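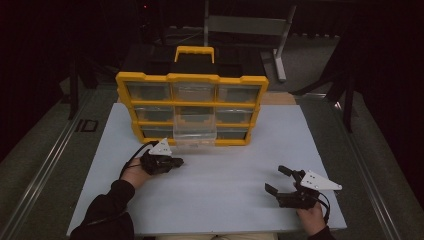 Opening the bottom middle drawer with the hand-held grippers

Nov 11, 2020

In March I was still a picker. I walked between the shelves on Jabłońska street with a scanner on my wrist, and I knew where everything was in the small parts hall. Now I spend half of my week sitting at a table behind a dark curtain, and I open drawers and close them again. My sister asked me what my job is called today and I had no good answer for her.

I work for Stilora, in the warehouse in Dostitz. We send spare parts for sewing machines and small kitchen machines: springs, screws, belts, little plastic wheels. We have 2,846 kinds of parts, and most of them live in drawers. The company wants that robot arms will take over a part of the picking, first at night and later maybe in the day. The project has the name Grornance. I don't know who chose this name, but we all say it wrong in a different way.

The arms must learn from people, and the people are us. You take one gripper in each hand and you do the task with them, as if your fingers had become two black jaws. Everything you do is recorded. Open a drawer, take the part, put the part back, close the drawer. Then again. A good session has 70 repetitions, and after it you must have a break, this is a rule and I think it is a good one.

In the beginning I was very bad at it. I have opened drawers all my life and I never thought about how I do it. With your own fingers you feel when the drawer is stuck a little, and you push it to the side without thinking. With a gripper you feel much less. You have to look. The first week I pulled one drawer so hard that it came out completely and the springs went under the table, and I was on my knees for a quarter of an hour. That was also recorded, I suppose.

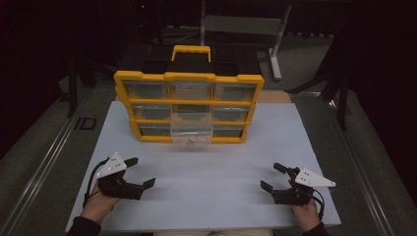
What I learnt slowly is that you must not be too fast. Pickers are fast people, we were paid a small bonus for speed for many years, and it is difficult to take this out of your body. At the recording table a fast movement is usually a bad movement. My shift leader told me to work as if I was showing it to a child, and this helped me more than the written instructions did.

So what does it change for us? I have read articles which say that robots will take all our jobs, and other articles which say they will only take the boring part. I can only write about our hall. No person has lost the job until now. But two people who retired in the summer were not replaced, and before they would have been replaced, so I count this also. The night shift has seven people today. We were told it will be smaller next year and that those who want can move to days. For a person with small children this is maybe good news. For a person who needs the night supplement it is not.

The money for recording is the same as for picking, without the bonus. We asked about it at the last meeting and the answer was that it is being looked at. I would like that it is looked at a bit faster. By the end of October we had recorded 1,906 good repetitions in our hall, and each one of them came from somebody's hands — I think the company should remember this when the arms are working and the table is put away.

There is another thing, and it is harder to explain. I am a little proud. Some parts are difficult, for example the flat springs which stick together, and I have my own way to separate them with a small turn of the wrist. I found a way to do it also with the gripper. If the arm will learn this turn, then it is my turn, from me, and my name is not on it anywhere. Some of my colleagues say this is exactly the reason why they don't want to sit at the table. I understand them, and I still go.

My back is better, I should write that too. Picking is many kilometres every day and now on three days of the week I sit. On the other side my forearms are tired in the evening in a place where they were never tired before. I asked for a chair with a different height and it came after two weeks.

Tomorrow I am back on the shelves until Friday. Next week we start with the deep drawers, the ones for belts, and I already know that I will not like them.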